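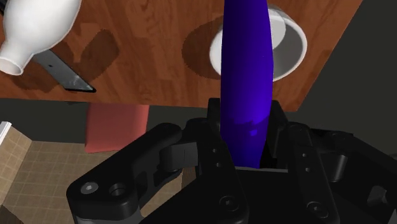
**Why our eggplant numbers can't be trusted yet**
Project report, Arwel Beddoe and Tudur Beddoe
January 20, 2020

Our assignment was to test a pick-and-place routine in the simulator and report how often it worked. The routine, which we called Keditz, is supposed to close a two-finger gripper on an eggplant, lift it off a table, and put it in a bowl. Our first results looked great. We now think a good part of them are wrong, and this report is mostly about why.

## What we ran

The setup was a tabletop with a bowl and a few other items on it. We ran 216 trials, changing the starting spot of the eggplant each time. The success check came with the course starter code. It reads the finger opening after the close command, and if the fingers stop before they are fully shut, it logs a grasp. At the end it looks at whether the eggplant's center is within a set distance of the bowl's center, measured from straight above.

The log said 113 trials passed both checks. We wrote that in our draft and almost left it there.

## The fault

Tudur was replaying runs to pick a clip for the class talk when he saw one where the eggplant sank into the palm of the gripper during the close. It didn't slip or get pushed. The lower end went into the housing and stayed, and when the arm lifted, the eggplant came along. The log called this a clean grasp. A real gripper can't hold anything that way.

After that we replayed every passing run. In 14 of them the overlap was obvious even at full speed. We suspect there are more, but from the wrist view the fingers hide the part you need to see, and an object held deep between them looks much the same whether the contact is good or bad. We don't want to guess a number.

The second problem is the bowl check. Since it only measures from above, an eggplant hanging over the bowl passes just as well as one lying in it. We saw the check fire before the fingers had opened. Arwel thinks this matters less, as most of those runs ended with a proper drop anyway. Tudur does not agree, and we left it unsettled.

## What we tried

- **Smaller time steps.** The sinking happened less often, but runs took far longer and it did not go away.
- **Slower closing speed.** This helped the most. It also made the routine miss some picks it used to get.
- **A simpler collision shape for the eggplant.** Worse. The fingers stopped on empty space near the tapered ends, and the log counted that as a grasp too.

We also added an overlap check that fails a run if any part of the object is inside the palm. It works on the runs we replayed by hand, but those are the same runs we used to tune it, so that isn't much of a test.

## Safety

The plan for June was to move Keditz to the real arm in the Prothero lab. We asked to put this off. The routine raises the closing force until the fingers stop moving – and in a simulator where objects can sink into the palm, the force at that point means very little. We have no good reason to believe the limit we picked is safe for the hardware or for a hand that gets in the way.

## Still open

The 113 stays in our log, marked as unchecked. We have not rerun the full set with the slower close and the overlap check both turned on. Until we do, we would not compare Keditz with any other group's routine, and we'd like to know whether the groups using the same starter code have replayed theirs.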